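Household Waste and Materials — Unit 4 handout
Prepared by Mwende Masanja

In this unit we study what a family throws away in one week and how we can sort it on paper before we talk about recycling. Please read chapter 9 in the course book first. The text of Bláthnaid Moriarty on packaging is also useful, but it is long, so read only the part on mixed materials.

A waste diary has one line for every item. Write the material, the weight in grams and the room. Weigh the bin bag when it is full and again write the total. In the Basby diary the kitchen gave 671 grams and the bathroom 550. 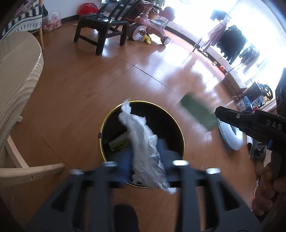

Mixed materials make the most trouble for students. A drink carton, for example, is mostly paperboard, but it has a thin plastic layer and sometimes also aluminum. In the diary you should not write it as "paper." When a carton and a plastic bag lie together in one bin, as with the pale green carton and the crumpled white bag here, they take two lines — never one line with the word "packaging."

Film plastic is light and takes much space, so its weight says little about its volume. Note both if you can.

Homework: keep your own diary and bring it on 23rd September. Question 13 is optional.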